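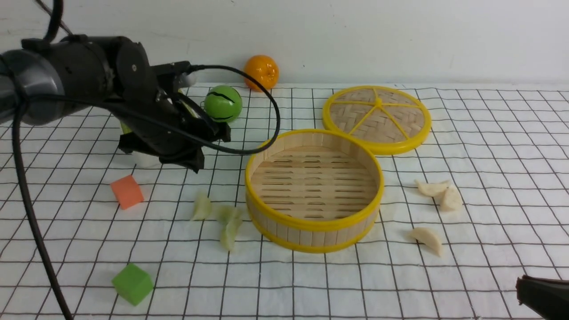

Page last updated: 24th March

About the Drundwood Robotics Club

We're the robotics club at Drundwood School in Prurkton, and we love what we do! The club is open to every student from seventh grade up, whether you've been taking toasters apart since you were five or you've never held a screwdriver. We have 18 regular members this year, and a fair number of them joined only to keep a friend company and then stayed.

Our big project is called Leline. It's a tabletop manipulation project, so the job is to get an arm to pick things up and put them where they belong. We chose a kitchen theme, with a bamboo steamer and a bunch of small soft-looking pieces that go in it. The grid on the table is for us as much as for the software. When somebody says "the dumpling is two squares right of the steamer," everyone knows where to look, and our logbook is full of notes written that way.

Picking up a foam cube is the first thing every new member tries. Cubes are friendly. They have flat sides and they squash a little, so if you close the fingers in slightly the wrong spot you'll probably still get it. Then you move on to the ball with the stripes, which likes to roll, and then to the crescent shapes, and that's where the arguments start (the good kind). Do you come in across the curve or along it? Do you nudge the piece straight first? We've had members stay after the bell with a notebook still fighting over that one. 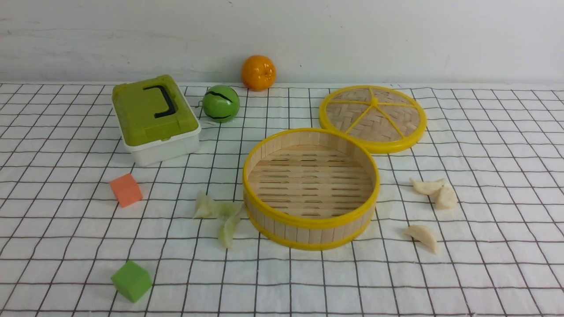

We keep a record of every attempt, including the bad ones, and we're up to 854 in the logbook since October. Reading back through it is a lot of fun. The early pages are mostly the word "dropped" in different handwriting, and the later ones have little sketches, arrows and finger angles. If you're the kind of person who likes charts more than wires, please come anyway – the logbook team always has room, and they're the ones who spot the patterns the rest of us miss.

How we're set up

The club splits into 2 groups. The build group looks after hardware: mounts, cables, fingertips and whatever needs tightening. The code group writes the motion routines and the vision part, mostly in Python. You can switch whenever you like, and most people do at least once a semester. We meet in the Rinaldi Room, next to the art studio, right after last period, and we finish in time for the late bus.

Competitions

Each spring we take Leline to the Prurkton Student Automation Day. Teams get a table, a layout they haven't seen before and 165 seconds to clear as much of it as they can. Last year we got stuck on the lid and finished in the middle of the pack, and we came home with a page of ideas that became this year's to-do list. We'd love to fill the steamer this time.

Joining

There's no tryout and no fee. Stop by the Rinaldi Room during any meeting, sign the sheet by the door and somebody will find you a cube to start with. Bring safety glasses if you own a pair, tie back long hair and leave drinks in the hallway. Families are welcome too – our open afternoon is in October, and visitors get a turn at the controls.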